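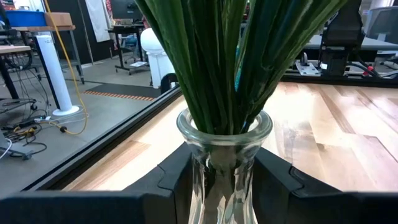 Amrit Bouchard's remark at the close of the morning review was that the arms have taken over the part of the job people could do while talking, and left them the part they cannot. It is entered first because the remainder of this entry is largely an attempt to answer it.

Workshop notebook, Briem site
7 April 2025

Subject: vase handling trial, effect on bench staff

Work on the handling of filled glass vases continued. The cell is intended to relieve staff of lifting and placing finished vases between the arranging bench and the packing bench. Cutting, stripping and arranging of stems remain manual, and no proposal to change this is before the workshop.

Grip. The approach remains two-sided, with one finger to each side of the glass. Thick rims and narrow necks suit this well. Fluted bodies are less agreeable: a finger that meets a ridge at an angle may settle into the groove beside it, and the vase turns slightly as it is lifted. Staff at the packing bench noticed this before the log did. They had been turning vases back by hand and had not thought it worth reporting. It has now been asked that all such corrections be written on the sheet, however small.

Wrist camera. Long leaves continue to fill the upper part of the view during the final approach. The controller should take its bearings from the rim and neck and disregard the foliage. Jaxon McIntyre has asked that the arrangers not be told to shorten or tie leaves for the benefit of the camera. Agreed, and recorded here so that it is not reopened at each meeting. Where the software cannot manage a normal bouquet, the software is to be corrected.

Reflections. Glare from the tabletop is still an irritation. A matte cover was discussed. Arrangers dislike covers on a working surface, as clippings collect under the edges. Deferred.

Log since the last entry: 234 lifts, 29 stopped by the operator. The stops were reviewed with the persons who made them. Most were made out of caution and would probably have completed. It was stressed to all present that a stop made out of caution is a correct stop and will not be counted against anyone. The Stikus report template lists stops under "operator error". This heading is wrong and is to be changed before the next report is issued.

Changes in the work. The following was gathered from bench staff during the review and is set down without attribution, at their request.

Wrist and shoulder strain at the end of a shift is said to be less. Two persons stated this independently. No one wished to return to carrying full vases by hand all day.

Attention is said to be more tiring. Under the former arrangement a person placed a vase and moved away from the bench for a moment. The operator now stands at the stop button through a full run of 41 vases and does not move much. Several described this as the longest part of the day. This bears directly on the remark entered above, and the workshop has no good answer to it yet. A shorter run with a change of operator between runs will be tried.

The arrangers and packers used to hand work to each other and settle small matters as they did so – a weak stem, an awkward shape, a vase too full. With the arm between the two benches those exchanges have mostly ceased, and faults are reaching packing that would previously have been caught. A short shared check at the start of each run was suggested by the packers. Supported.

Pay grade for the operator's position remains open. Nestberg treats it as bench work. The staff regard it as supervision of equipment and have said so in writing. The matter is outside the authority of this workshop, but the letter has been forwarded with a note of support.

Volume. Bultach has asked whether the cell could take up to 2,000 vases a month from May. The reply will state that the arm could probably be made to do so, and that the present staffing at the stop button could not. Both halves of that sentence are to remain in the letter.

Outstanding
Finger pads for fluted glass: compare the softer and the harder sample on the same vase.
Rim detection with dense foliage: rerun on saved approaches.
Correction sheet: place one copy at packing and one at arranging.
Stikus template: heading to be amended.
Operator rotation: A.B. to draft, staff to comment before it is adopted.
Matte cover: no action until the arrangers have seen a sample.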